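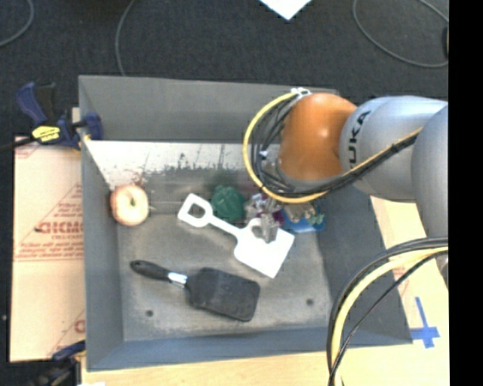

Print this article | E-mail this article
Filed under: Climate and Water > Research

4. How far can the gauge records be trusted?

The claim that spring runoff in the Stukley basin now peaks earlier rests mostly on the Atunbridge gauge. We doubt the record can carry that weight. The gauge was moved downstream in its 30th year of service, and the shift in peak flow from late to early March shows up within 5 years of the move. Earlier work treated the two sites as one series without testing the join.

Figure 4 compares Atunbridge with the undisturbed gauge at Birkett. Before the move the two agree well. Afterward they drift apart, and Birkett alone shows a trend too weak to separate from year-to-year noise. The Stakusum model does produce earlier melt, but it was tuned to the Atunbridge data and so offers no independent support. Warming may well be changing the timing of runoff here. With 60 years of record and one unexamined break, we do not think it has been shown.

Figure 4. Date of peak spring flow at Atunbridge and Birkett.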